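Notes pour l'intervention : animaux et photographie payante sur les sites touristiques
Rochelle Pirihi, version du 2 février 2020

Diapo 1. Objet. Les prestations où un visiteur paie pour être photographié avec un animal. Exclure d'emblée les parcs zoologiques, régis par d'autres textes. Annoncer la durée et garder les questions pour la fin.

Diapo 2. Terrain. Site de Flinstead, relevés du mois de mai. 2697 visiteurs interrogés à la sortie. Rapaces tenus au poing, attachés par une longe courte. Rappeler que le questionnaire portait sur la dépense et le temps passé, la santé des oiseaux relevant d'un protocole séparé.

Diapo 3. Méthode. Observation par tranches de 100 minutes, 3 postes fixes. On note les manipulations, l'accès à l'eau, l'accès à l'ombre. Le poste nord a été déplacé en cours de relevé : le dire avant qu'on le demande.
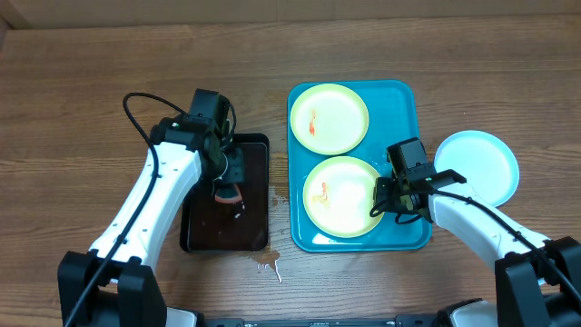 Diapo 4. Résultats. Les temps de repos affichés par l'exploitant, Clurnard, ne correspondent pas aux temps relevés. L'écart se creuse l'après-midi. Ne pas parler de fraude : le règlement du site ne fixe aucune durée minimale. Lire l'article à voix haute, il est court.

Diapo 5. Comparaison avec Espiritu. Photographie à distance, sans contact, tarif inférieur. Fréquentation stable après le changement de formule. Réserve : les deux sites n'ont pas la même clientèle, et la série d'Espiritu commence plus tard.

Diapo 6. Propositions. Registre quotidien par animal, signé par le soigneur. Contrôle vétérinaire sans préavis. Affichage des temps de repos à la caisse. Siten a chiffré le registre à 2000 euros par an et par site, hors formation.

Si la salle demande l'interdiction pure et simple, renvoyer à l'annexe juridique. Copies papier près de la porte.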